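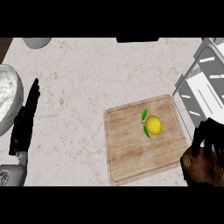

Jabari Mfinanga told us in our first week that a second serve wins more matches than a first one does, and our whole group wanted to find out if he was right!

So for our project we charted 17 matches at the Teltley junior tennis tournament in July. That gave us 2,000 points to sort through, and 504 of them began with a second serve. Chepkoech Owino built the spreadsheet and I did most of the courtside scoring – my tally marks got very messy by the third set.

The best part was the tiebreaks. Players who kept their second serve deep held on far more often, even against big hitters. Double faults came to 125, more than any of us had guessed.

Next term we want to chart doubles at the Zoltness courts.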